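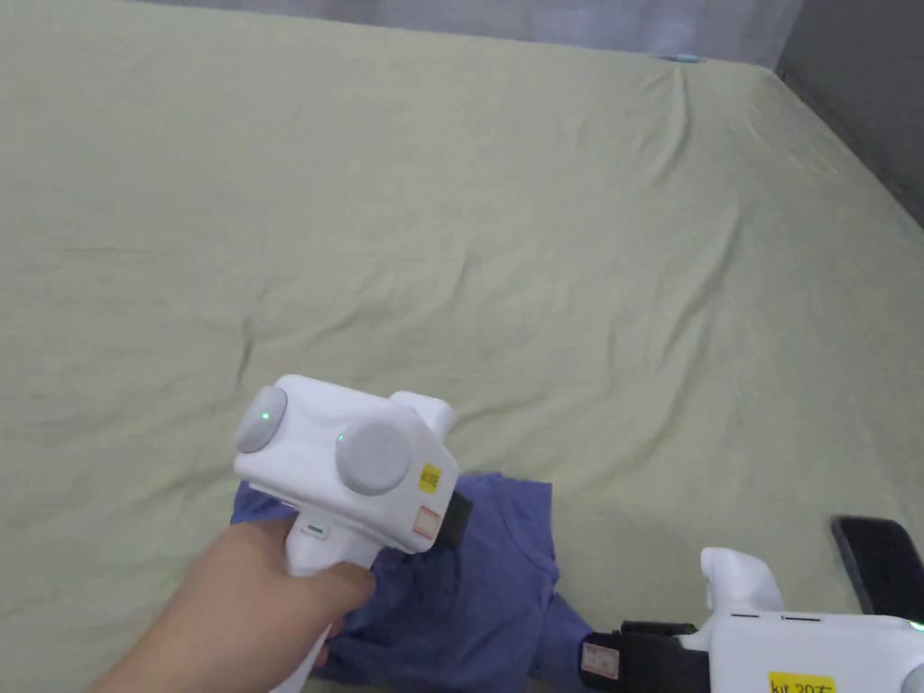
Cookies: we use a few to remember whether you have already seen this notice. Accept / Manage

# Cokham Folding Set

By Effie Gunn
Last edited: July

A collection of household folding, done on beds, by people who would otherwise have used a chair. It covers T-shirts, pillowcases, tea towels and a category called "other", which is mostly one cardigan.

## What's in it

There are 80 folding sessions, each with a short written note. A session begins with clothes in a heap on the bed and ends when the person folding says it has ended. We have not argued with anyone's idea of finished. If you want a stricter standard, the notes will let you apply one, and good luck to you.

Of the 80, 70 have complete notes. The rest have a start time, an item type and, in one case, the word "sleeves" underlined twice.

Everything was folded on a made bed with the duvet taken off. We tried leaving it on for the first afternoon and lost socks in it.

## Rooms

The sessions come from 2 bedrooms in the same house. In the notes they are called Bosten and Trumberg, after the names on the old room keys, and the names have stuck even though the keys no longer open anything.

- Bosten: bigger bed, window to the left, radiator that clanks.
- Trumberg: bed pushed into the corner, so the far side can only be reached by kneeling on the mattress. Folding here is slower, and the remarks are shorter.

Bed linen was changed between batches but never ironed. Anyone hoping for a smooth surface should look at a hotel's data. Wrinkled sheets matter more than we expected: a thin T-shirt laid over a crease picks up the crease, and a good few folders stopped to smooth the sheet before going back to the shirt. We log this as `smooth_sheet` and treat it as part of the job.

## Fields

`item` – what was folded. Free text, lightly tidied. "Top" and "T-shirt" have been merged. "Nice top" has been left alone.

`start_state` – heap, bunched, inside out, or already folded (badly).

`method` – thirds, halves, the Pawłowska, or improvised. The Pawłowska is a way of folding a T-shirt from the shoulder seam, taught to the whole house by a former lodger. Done properly it takes three movements. It is rarely done properly.

`refolds` – how many times the person shook the thing out and began again.

`remarks` – whatever they felt like saying afterwards. Swearing has been kept where it was informative.

## Known problems

1. Fitted sheets are not included as items. We attempted some 65 folds and could not agree that any of them counted. The results were rolled up and put in the cupboard like everyone else's.
2. Dark clothes are over-represented. That is what the household wears.
3. Early notes use "left" to mean the folder's left, later ones the left as seen from the door. We fixed the ones we noticed.
4. Socks are missing. See duvet.

## Using it

Fine for looking at how people deal with soft things on soft surfaces, in what order they go about it, and where they give up. Less good for timing – kettles were involved. Please don't use it to settle domestic arguments. It was tried here and the cardigan is still on the chair.

## Changes

- Merged the duplicate tea towel entries.
- Renamed `mess` to `start_state` after a complaint.
- Added the remarks from the second Trumberg batch, found in a dressing gown pocket.

Corrections to Effie Gunn at the Cokham address. Put the item type in the subject line, or it goes in with the newsletters.

Sign up to our newsletter for occasional updates. Unsubscribe at any time.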